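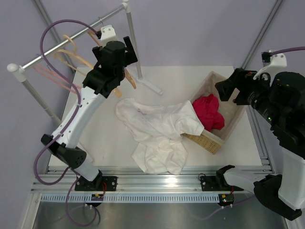

Can you beat a robot at hanging up a shirt?

Hi, I'm Hamidreza Jafarzadeh and I run the chores study at Trallell. I want to know if machines are ready for the laundry yet, and I need people to compare them with! My own guess is not quite – collars are a pain even for me – but I'd love to be proven wrong.

I'm looking for 140 adults who do their own washing (badly is fine, I do mine badly too). You'll hang shirts at our Skovham lab, watch the arms have a go, then tell me whether you'd let them near your favourite clothes.

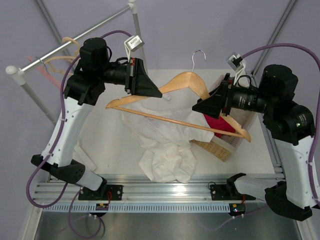

Two arms, one hanger and a white shirt.

Sessions run through August and you'll get a $200 gift card. No tech background needed – if you've ever worked in a clothing shop, even better.

Keen? Ask for me at the Trallell front desk, or leave your name on the sign-up sheet there.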